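Notebook, Kadura project (student capstone, bimanual cloth handling)
December
Entry by I. Kinnunen

Cell layout in sim

Continuing with the two-arm pillowcase task in the Vurneo build. Both arms are on the shared rail with the table alongside. Room model is the full one, cart and tool chest included, as the Honkanen group wants the same background for every team's submission. I have stopped arguing about the render time.

Checked the arm bases against the rail drawing. Collision meshes for the frame posts are on. Cable meshes are visual only, so the planner does not know about them. Anyone reading min-clearance values from the log should keep that in mind.
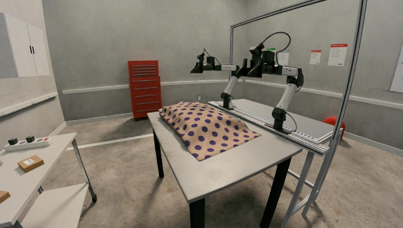
Cloth parameters

Bending stiffness was too low in the last set and the fabric folded over itself whenever it was released. Raised it by a factor of 3 and left the stretch terms alone. Damping unchanged. Solver substeps now 28 per frame, up from 7. Slower, but the hem no longer passes through the tabletop at the corners.

The polka dot texture stays. Staggered purple dots on a light ground give the tracker something to hold on to near the border, where the plain case gave it very little. With the fabric laid lengthwise on the table the side edges still come out a bit wavy, and the grasp sampler has to tolerate that. Near gripper approaches the side edge with the fingers open. Far gripper waits over the far end of the table until the near one reports.

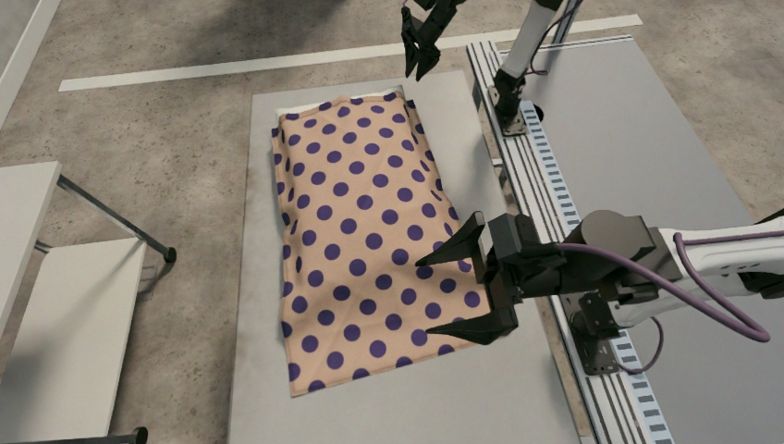 Grasping with the pillow in

Grasp sequence as coded:
1. Far arm pinches a top corner and lifts slightly.
2. Near arm presses into the side to keep the pillow from rotating.
3. Near arm releases, regrasps closer to the hem.
4. Both arms pull toward the near end of the table.

Step 2 is the weak one. Contact force is set by a position offset, so the dimple depth depends on how the filling has settled. Should be a force target. Duvach has a wrench estimator in their branch; ask whether it can be merged before the colour calibration work starts. 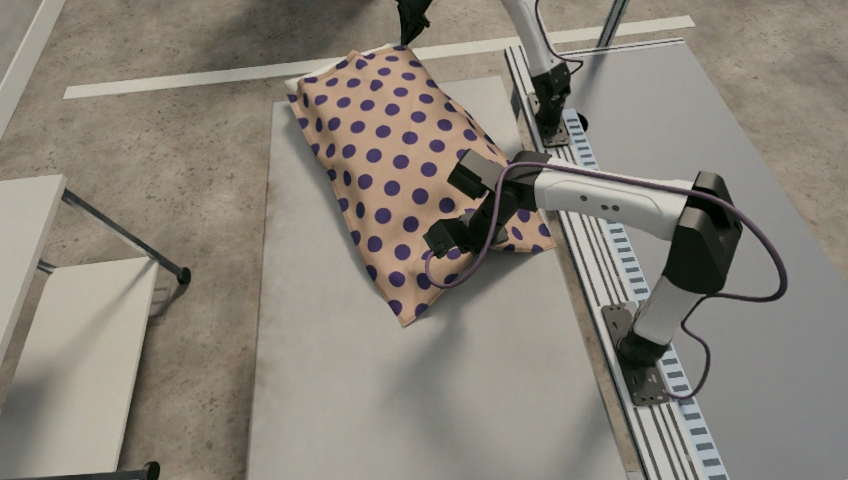 Near gripper pressing the side, far gripper on the top corner.

Coverage metric

Current metric is projected case area over projected pillow area, from the overhead view. It does not penalise filling that shows past the far hem while the near end of the case lies flat, so it scores a half-seated pillow too generously. Proposed replacement: distance from hem to pillow end, sampled along the border, at both ends. Will rerun the 1000 stored seeds with both metrics and compare the ranking. 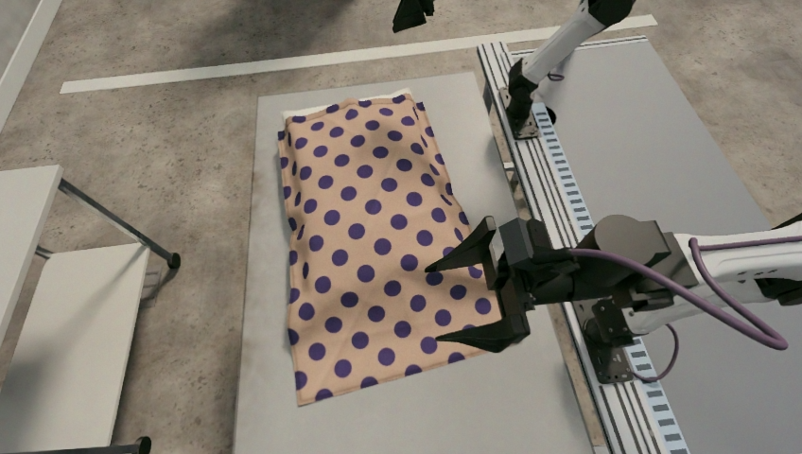 Honkanen, reading over the draft: hem distance is fine, but sample it in arc length along the seam. Straight-line sampling will favour a wrinkled border, and you'll be back here tuning stiffness to please the metric.

Agreed. Changed to arc length. Rerun queued on the second machine, log directory is kadura/hem_arc. Force target for step 2 still open.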